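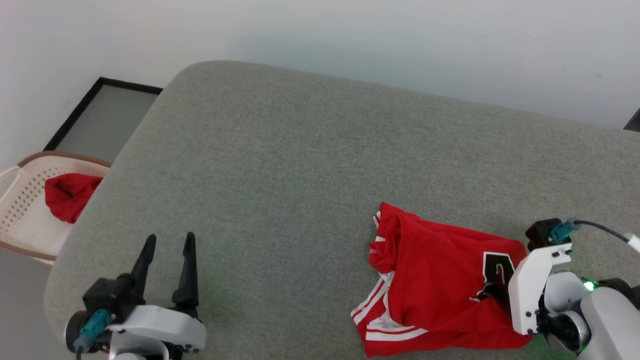 Vêtement rouge à liseré blanc, froissé sur la surface grise.

Firnoment – pliage de vêtements, fiche de données

Le jeu réunit 2731 séquences, dont 993 consacrées aux hauts à numéro. Chaque séquence dure jusqu'à 210 secondes. Les textiles sont présentés sans repassage préalable, sur un support rembourré. 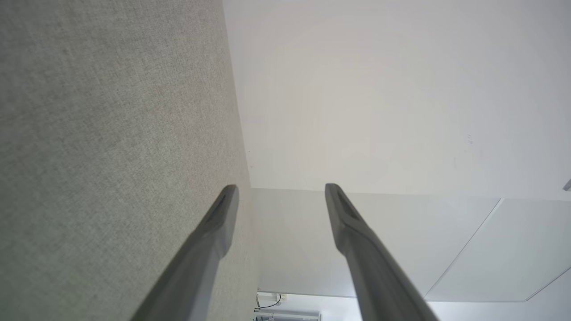 Bord du support gris, mur blanc et panneaux blancs.

Les annotations distinguent 2 états : froissé et plié. Les cas ambigus restent sans étiquette.

Responsable : Otakar Bartoš
Version du 22 août 2025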